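Kovell Blue Pinwheel

The Kovell is a pinwheel in one blue color, from the folded toys of Urell. We sell it in a set of 2, item number 647.

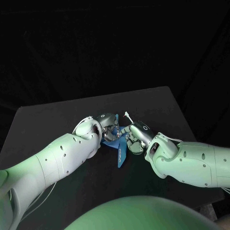 Kovell in blue, over a dark gray table

You can use it for a window, a flower pot or a birthday table. Please hold it near the middle when you take it from the box, and do not press the blades flat.
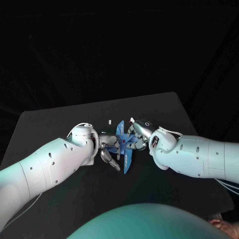 PAPER TOYS > PINWHEELS

The Kovell is made from folded paper, so please keep it away from rain. Sticks are not in the set. The Fehr stick fits well and comes in a pack of 11. If a fold becomes open, press it again with a finger along the old line.
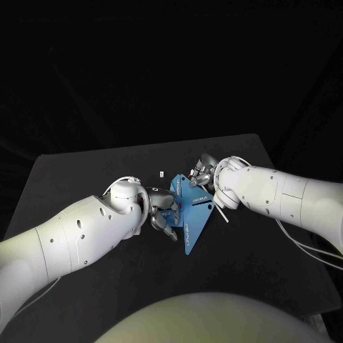 Delivery

Orders go out from our store in Honditis before noon.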